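Counting and Composing: Rhythm Puzzles in a Student Ensemble
Final project report, Music and Mathematics elective
Submitted 4/16/24

1. What we set out to do

Our group proposed in October to write a piece of music in which every rhythm came from a number pattern. The proposal used the word "rigorous" four times, which should have warned everyone. The plan was a ten-minute work for six players, with each part repeating a cycle of a different length, so that all the parts would line up again only at the end.

The math is not hard. If one player repeats every six beats and another every seven, they meet again after 42 beats. Add a few more cycle lengths and the wait gets longer. Our first draft would have lined up after several hours, and we had booked the recital room for one.

2. Choosing the cycles

We settled on cycles of two, three, six, seven, fourteen and twenty-one beats. All six divide into 42, so the whole ensemble comes back together often enough for a lost player to climb aboard again. Our cellist considered this the single most important feature of the composition and was right.

The pitches came from a short modal tune that we wrote ourselves after failing to agree on a real one. We named the piece Sangkhawat, mostly because it was the only title that got more than one vote.
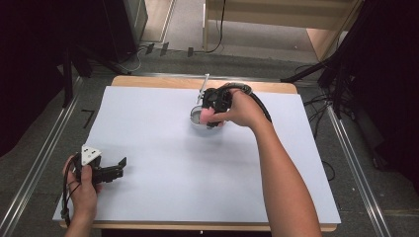

Figure 1. Metal cup.

3. Instruments

The score calls for violin, cello, clarinet, two recorders and "found percussion." That last part went to the member of the group who had sold a drum kit over the summer. Found percussion turns out to be quite a lot of work, as most of what you find sounds like a drawer being closed. We tested 237 sounds and logged each one for pitch, decay and how annoying it was by the third hearing. The annoyance column got the most use.

For notation we started in Prendia, which handles ordinary meters nicely and treats a twenty-one-beat bar as a personal insult. We moved everything to Skirnico in the fourth week. The transfer kept the notes and lost every slur, so the clarinet part was bowed, so to speak, by hand.
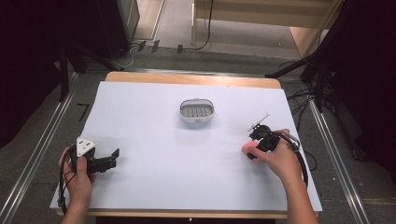

Photo: Pleltel

4. Rehearsals

The first read-through lasted nine minutes, of which two were music. Players with short cycles got bored and sped up. Players with long cycles lost their place and slowed down. The two recorders, meeting somewhere in the middle, played in perfect unison, which the score does not ask for at any point.

We tried a click track at 120 beats per minute. It fixed the tempo and made everyone play like a fax machine. In the end we dropped it and gave the cello a small accent at the start of each 42-beat span – nothing the audience would notice, but enough to steer by. The complete piece runs to 1,176 beats, or 28 of these spans, and at our final tempo that comes in a little under ten minutes.
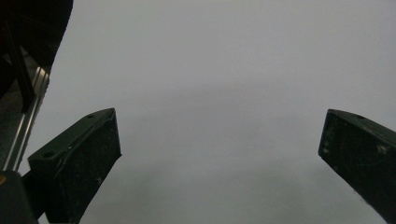

By the third rehearsal the accent had grown into something closer to a foot stomp. We left it in and marked it in the score as "con convinzione."

5. Results

The performance reached the end with all six players on the same beat. Two of them had skipped a span each, but they skipped a different one, and both found their way back at the next stomp. A short survey afterward asked listeners whether they could hear the pattern. Most said no. One wrote "yes, it repeats," and we have counted that as a success.

6. What we would change

Fewer cycles, more tune. The fourteen-beat part never earned its place and mostly got in the way of the clarinet. We would also write the slurs in last.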